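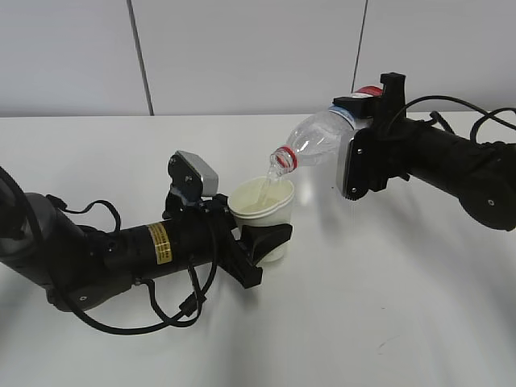
왼팔 컵, 오른팔 병. 따르는 중.

목요일 밤 11시 넘어서 쓰는 중. 내일이면 다 까먹을 것 같아서 일단 적고 본다. 순서 엉망일 수 있음.

양팔 따르기 셀 다시 세팅한 얘기다. Drevura 쪽에서 쓰는 거랑 같은 구성이고 우리는 프로젝트 이름을 그냥 Kamolrat이라고 부른다. 지난번 글(그리퍼 손가락 바꾼 거)에서 이어지는데 안 읽어도 상관없음.

발단은 간단했다. 따르는 위치가 슬금슬금 틀어짐. 처음엔 컵 한가운데로 떨어지던 물줄기가 어느 날 보니 테두리 쪽으로 가 있고, 그 다음엔 바깥으로 한 방울씩. 손으로 오프셋 주면 그날은 맞고 며칠 지나면 또 틀어지고. 오프셋에 오프셋을 더한 값이 설정 파일에 쌓여 있었다. 부끄러운 파일이다. 주석도 없음. 내가 쓴 건데 내가 못 읽겠음.

그래서 이번엔 오프셋 전부 0으로 지우고 바닥부터 다시 잡았다.

1. 베이스 볼트

제일 먼저 볼 걸 제일 나중에 봤다. 두 팔 다 베이스 볼트부터 토크 확인. 오른팔 뒤쪽 하나가 풀려 있었음. 손으로 돌아가는 수준까지는 아니고 렌치 대니까 반의 반 바퀴쯤 먹더라. 병 드는 쪽이 오른팔이고 병에 물 차 있으면 뻗은 자세에서 베이스에 걸리는 힘이 꽤 된다. 다 조이고 유성펜으로 볼트랑 플레이트에 걸쳐서 줄 하나씩 그어놨다. 줄이 어긋나 있으면 풀린 것. 옛날 방식인데 제일 믿음이 감.

조이는 순서는 대각선으로. 한 번에 끝까지 조이지 말고 두 번 나눠서.

2. 원점

팔을 기준 자세로 보내고 관절마다 원점 다시 저장. Zestine 메뉴에서 원점 저장이 두 군데 있는데 하나는 임시고 하나는 진짜 저장이다. 이름이 거의 똑같음. 임시 쪽에 저장하고 전원 내리면 다 날아간다. 나는 두 번 날렸다. 두 번째 날렸을 때는 그냥 나가서 편의점 갔다 옴.

전원 켠 직후에 하지 말 것. 20분은 이리저리 움직여서 관절 좀 풀어놓고 하는 게 낫다. 차가울 때 잡은 값이랑 좀 돌린 다음 잡은 값이 다르다. 차이가 크진 않은데 손목 끝까지 가면 눈에 보임.

손목 관절은 특히. 17도. 이번에 새로 잡은 병 기울이기 시작 각도에서 물 나오기 직전까지 여유로 둔 값이 17도인데, 원점이 조금만 틀어져도 이 여유가 없어져서 컵 위에 도착하기도 전에 질질 흐른다. 물을 많이 채운 병일수록 심함. 당연한 얘긴데 현장에서는 당연한 게 안 떠오른다.

3. 케이블

이게 진짜 범인 중 하나였다고 본다. (확실한 건 아님. 볼트랑 케이블을 같은 날 고쳐버려서 누구 탓인지 이제 모름. 하나씩 고쳤어야 됬는데.)

손목으로 가는 케이블을 예전에 보기 싫다고 케이블타이로 바짝 묶어놨었다. 깔끔했지. 근데 손목이 돌아가면 케이블이 당기고, 당기면 카메라 브라켓이 아주 조금 밀린다. 밀린 카메라로 컵 위치를 재니까 당연히 틀어짐. 타이 다 끊고 늘어지게 풀었다. 위로 한 번 넘겨서 고리 만들고 아래로도 여유 주고. 보기에는 지저분한데 손목을 양쪽 끝까지 돌려봐도 어디 하나 팽팽해지는 데가 없으면 그걸로 된 거다.

확인하는 법. 팔 속도 제일 느리게 해놓고 손목 한쪽 끝에서 반대쪽 끝까지 보내면서 케이블만 본다. 팔 보지 말고 케이블만. 그다음 반대 팔도 같은 식으로. 마지막으로 두 팔을 따르기 자세까지 가져가서 서로 케이블 안 걸리는지. 비상정지는 손 닿는 데 두고.

커넥터는 한 번씩 뺐다가 다시 꽂았다. 덜 꽂힌 거 하나 나옴. 뭐 이런 것까지. 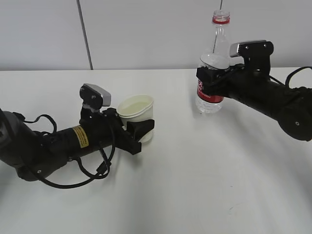
병이랑 컵은 매번 같은 자리에 놓아야 하나요?
같은 자리가 제일 편하지만 꼭 그럴 필요는 없습니다. 카메라 보정이 제대로 되어 있으면 손바닥 한 뼘 안에서는 알아서 찾아가고, 보정 전이라면 테이블에 자리를 정해두고 거기에만 놓으세요.

이거 댓글로 여러 번 받은 거라 중간에 끼워넣음.

4. 그리퍼

손가락 고정 나사. 작은 놈들이라 육각렌치 작은 거 필요. 힘줘서 조이면 플라스틱이 먼저 운다. 적당히 조이고 나사 풀림 방지제 한 방울. 많이 바르면 다음에 풀 때 욕한다. 저번에 내가 그랬음.

그리고 여닫는 값. 우리 그리퍼는 0이 활짝, 255가 완전히 닫힘이다. 종이컵 쪽은 127로 잡았다. 처음엔 더 닫았는데 컵이 타원으로 찌그러지고, 찌그러진 컵에 물 들어가면 한쪽으로 배가 나오면서 손가락 사이에서 미끄러진다. 127에서는 컵이 거의 안 눌리면서 들었을 때 안 빠짐. 물 들어가서 무거워져도 버티는지 꼭 채운 상태로도 들어볼 것. 빈 컵으로만 테스트하고 좋아했다가 바닥 닦은 사람 여기 있음.

병 쪽은 힘 제한을 214까지 올렸다. 위치 말고 힘. 헷갈리기 쉬운데 위에 127은 위치값이고 214는 힘 값이다. 설정 창에서 위아래로 붙어 있어서 한 번 바꿔 넣었더니 종이컵이 납작해졌다.

생수병은 얇아서 잡으면 들어간다. 뚜껑 열린 병을 세게 잡으면 수위가 올라오고, 물이 가득이면 그대로 넘침. 그래서 순서를 이렇게 바꿨다. 천천히 닫다가 닿은 느낌(전류 올라가는 거) 나면 멈추고, 반 초 쉬고, 그다음 힘 올리기. 반 초가 중요한지 아닌지는 모르겠다. 빼고 돌려본 적이 없음.

잡는 높이도 문제였음. 너무 위를 잡으면 병목 가까이라 기울일 때 그리퍼가 컵이랑 부딪히고, 너무 아래면 기울였을 때 병이 손가락 안에서 돌아간다. 라벨 붙은 데 중간쯤이 제일 나았다. 라벨이 헐거운 병은 라벨째로 돌아가니까 미리 손으로 돌려보고 헐거우면 다른 병.

5. 손목 카메라

여기서 시간 제일 많이 씀. 저녁을 안 먹었다.

카메라는 브라켓 나사부터 조이고 보정 시작. 순서 바꾸면 보정 다시 해야 됨. 렌즈도 닦고. 물 튄 자국 말라붙은 게 있었는데 그 상태로 한동안 돌렸다는 얘기다. 안경 닦는 천으로 살살.

보정은 체스판 출력해서 판에 붙이고 팔을 여러 자세로 보내면서 찍는 그 방식. 종이가 울면 안 된다. 예전에 테이프로 대충 붙였다가 가운데가 떠서 오차가 이상하게 나왔는데 원인을 반나절 못 찾음. 이번엔 풀로 붙였다. 자세는 가까운 거 먼 거 기울인 거 골고루. 비슷한 자세만 잔뜩 찍으면 오차 숫자는 예쁘게 나오는데 실제로는 안 맞는다.

그리고 투명한 병. 아 진짜 투명한 병.

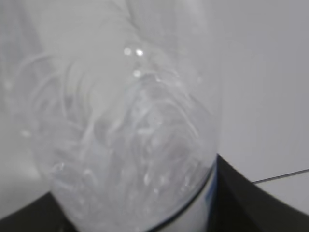
깊이값이 안 나온다. 나와도 병 값인지 뒤에 벽 값인지 모르게 나옴. 조명 바꿔보고 각도 바꿔보고 별짓 다 했는데 결국 반짝이는 점들이 팔 움직일 때마다 같이 돌아다녀서 인식이 자꾸 그걸 따라간다. 병은 가만히 있는데 병이 움직인다고 하니 말이 되나.

지금 타협안은 이렇다. 멀리 있을 때 한 번 위치 잡고, 손가락이 병 가까이 들어가면 그때부터는 카메라 안 믿는다. 마지막 구간은 눈 감고 직진. 닿는 건 전류로 판단. Cledo 플러그인에 근접 구간 인식 끄는 옵션이 있어서 그거 썼다. 메뉴 깊숙이 있음. 고급 설정 들어가서 제일 아래까지 내리면 나온다. 업데이트하면 초기화되는 것 같던데 확인은 못 했고, 혹시 갑자기 병 앞에서 팔이 부들부들 떨면 이 옵션부터 보시길.

조명은 셔터 값 고정했다. 자동 노출 켜놓으면 하얀 테이블 때문에 노출이 오르락내리락. 자동 화이트밸런스도 같이 끔. 이건 두 팔 다.

6. 컵 중심 찾기

병에 비하면 컵은 천사다. 불투명하고 동그랗고. 다만 하얀 테이블에 하얀 컵이라 테두리가 가끔 날아간다. 비스듬히 보면 타원이 되니까 타원 맞춰서 중심을 잡는데, 테두리 일부가 안 잡히면 중심이 한쪽으로 쏠린다. 물줄기가 컵 가장자리로 가던 원인 세 번째 후보가 이거.

해결은 좀 무식하게. 컵 위에서 자세 세 개로 나눠 보고 중심값 가운데 것을 쓴다. 평균 말고 가운데 값. 하나가 크게 튀어도 안 끌려간다. 시간은 좀 더 걸리는데 어차피 우리는 속도 경쟁 하는 셀이 아님. 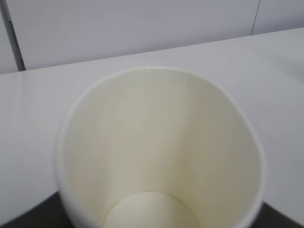

손목 카메라로 내려다본 빈 종이컵. 테두리 잡기.

컵은 쌓여 있던 데서 뺄 때 두 개 겹쳐 나오는 거 조심. 겹치면 무게도 높이도 달라진다. 손으로 빼서 놓을 때 한 번 비틀어보면 됨.

7. 따르기 맞추기

여기까지 다 하고 나서야 물. 그 전에는 빈 병으로만 돌렸다. 빈 병으로 동작 끝까지 가고, 병 입구가 컵 안쪽 위에 오는지 옆에서 눈으로 보고, 그다음 물 조금, 그다음 많이.

기울이는 속도는 처음이 느리고 중간이 조금 빠르고 끝이 빠르다. 끝에서 병을 세울 때 느리면 물이 병목 타고 뒤로 흘러서 오른팔 그리퍼로 간다. 전자부품 있는 쪽으로 물이 가는 거라 이건 진짜 안 됨. 세울 때는 확 세운다. 한 방울쯤 튀어도 그게 낫다.

병 입구 높이는 컵에 최대한 가깝게, 안 닿게. 높으면 줄기가 흔들린다. 낮추다가 테두리를 건드려서 컵이 손가락 안에서 기울어진 적 있으니까 욕심은 내지 말고.

얼마나 따랐는지는 지금은 시간으로만 끊는다. 그래서 병에 남은 물 양이 달라지면 따른 양도 달라짐. 저울 놓고 싶은데 자리가 애매하고 컵을 들고 있는 구조라서... 왼팔 손목 힘으로 무게를 읽는 방법도 해봤는데 값이 너무 떤다. 이건 다음에.

전기 쪽은 테이블 위에 멀티탭 올려두지 말 것. 당연. 근데 당연한 걸 우리가 예전에 안 지켰음. 지금은 전부 뒤로 뺐다. 마른 수건은 항상 팔 안 닿는 쪽에 하나.

8. 앞으로 볼 것

점검 주기를 정했다. 1,000번 돌 때마다 베이스 볼트 줄 확인, 손가락 나사 확인, 케이블 한 번 끝에서 끝까지. 카메라 보정은 매번은 아니고 체스판 한 장만 찍어서 오차 보고 튀면 그때 다시. 횟수는 Zestine 로그에 남으니까 따로 안 세도 된다. 로그 지우면 횟수도 같이 지워지는 건 좀 너무했다.

설정 파일은 이번에는 주석 달았다. 날짜, 값, 왜 바꿨는지 한 줄. 오프셋은 0에서 시작. 다음에 0 아닌 숫자가 보이면 누가 또 급하다고 손댄 건데 십중팔구 나일 거다.

아직 안 풀린 거 하나. 병 내려놓을 때 그리퍼 열면 병이 살짝 옆으로 딸려간다. 손가락 한쪽이 먼저 떨어지는 듯. 양쪽 열리는 타이밍인지 손가락 면에 뭐가 묻은 건지. 알코올로 닦고 다시 해봤는데 조금 나아진 것 같기도 하고 아닌 것 같기도 하고. 혹시 비슷한 거 겪은 분 있으면 댓글 좀.

사진 더 있는데 올리다가 창이 꺼져서 몇일 뒤에 추가함. 토크 값이랑 보정 자세 목록도 그때 같이. 졸림.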